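2022-03-09

**Council asked to pay again for town hall desks that few people want**

Skostine's councillors will be asked in April to put more money into the shared workrooms on the first floor of the old corn exchange, eighteen months after they were told the rooms would soon pay their own way.

They do not pay their own way. Figures handed out at last night's meeting show 661 paid bookings since the rooms opened, against a forecast that was never printed in the public papers and that the chair, Renata Szulc, declined to read aloud. She said comparing the two would be "unfair to a service still finding its feet". It is hard to know how else a service should be judged.

The rooms are run for the council by Kumodetti, a small firm that manages rented desks in three other market towns. It has asked for a second year of support and a longer contract. In return it promises a new booking page, later opening on two evenings a week and what its report calls "a livelier offer for makers and sole traders". The report does not say what that means, and when pressed by Cllr Jarmo Miettinen the firm's area manager, Iwona Urbańczyk, said the details would follow once the money was agreed.

Cllr Miettinen said he was used to seeing those two things the other way round.

Ms Urbańczyk was on firmer ground when she talked about the building. The roof has been mended, the stairs are safe and the heating works, which was not true of the corn exchange for most of the past decade. Walls have been painted and the rooms have been fitted with grey-topped tables. Several people at the meeting who had no kind words for the contract said the place looked clean and cared for.

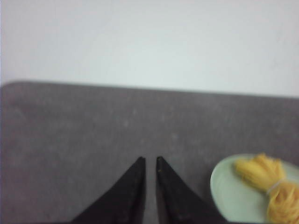 Whether a tidy building amounts to a reason for renting a desk in it is another question. A day's hire costs £12, or £13 with use of the kitchen, and the library across the square charges nothing. The library also has longer hours on most days. Kumodetti's answer is that library users cannot take phone calls or leave their things overnight. That is fair as far as it goes, though the report gives no sign that anyone asked library users whether they wished to do either.

There was some confusion over who the present customers are. The report says the rooms serve "a broad mix of local enterprise". Under questioning it emerged that 492 of the 661 bookings came from a single customer, the survey firm Ostrowski, which took space while its own office was being rebuilt. That work is finished and the firm has gone home. Ms Urbańczyk said she hoped some of its staff would come back "in a personal capacity". She did not say how many had done so.

Take that one customer away and the rooms look a good deal quieter. The remaining bookings are also not all what a rates payer might picture. They include council training days, for which one department pays another, and a run of meetings held by Kumodetti itself. The firm said those meetings were paid for at the full rate. It did not say whether the cost was then claimed back under the contract, and the officer who might have known was on leave.

Lucyna Stępień, who mends clocks from a lock-up behind the bus station, was among those who spoke from the public seats. She had looked into taking a table for two days a week and gave up when she was told that tools could not be left out between visits. She has since been told that they can. She would like to see that in writing, she said, and would also like to know why the rule on the noticeboard still says something else.

Not everyone was against. Krystyna Cieślak, who runs a bookkeeping business from home, has used the rooms on and off since last spring and said they had kept her sane. She finds the wifi good and the staff helpful, and she can see clients there without first moving the washing. She thought the trouble was that people did not know the place existed. The only sign is a small one inside the porch, and the council's own website still lists the corn exchange as closed.

That seems a cheap thing to put right, and several councillors asked why it had not been. The reply was that signs on the front of the building need consent, that consent had been applied for, and that the form had been sent back for want of a drawing. The drawing is now in hand. The website was described as "a separate matter".

The item most likely to cause an argument in April is a plan to turn the back room into a small workshop with benches and better lighting. Kumodetti has named Tornotus as its preferred supplier for the fittings. No other quotes were attached to the report. Cllr Szulc said three would be sought before any order was placed, though the timetable in the same report has the benches being delivered in the very month of the vote. 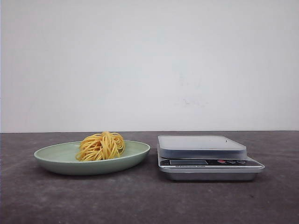

*A dark grey tabletop against a light wall at the corn exchange.*

Cllr Miettinen has asked for the forecast to be published along with the full booking record, split by customer, before members are asked to decide. Officers said they would see whether the terms of the contract allowed it. He pointed out that the council had written the contract.

There is a case for keeping the rooms open. An old building in use is better than one with a bucket under every leak, and a town with few places to work may well need somewhere like this. But that case was made last time too, with much the same words and some of the same slides, and the promised review after 12 months did not take place. Asked about it, Cllr Szulc said the present report should be seen as the review. It was written by the firm being reviewed.

The meeting agreed to note the report and to bring the funding request back next month. Members of the public who wish to speak must give their names to the clerk beforehand. Papers will be put out at the library, and at the corn exchange for anyone who can find the way in.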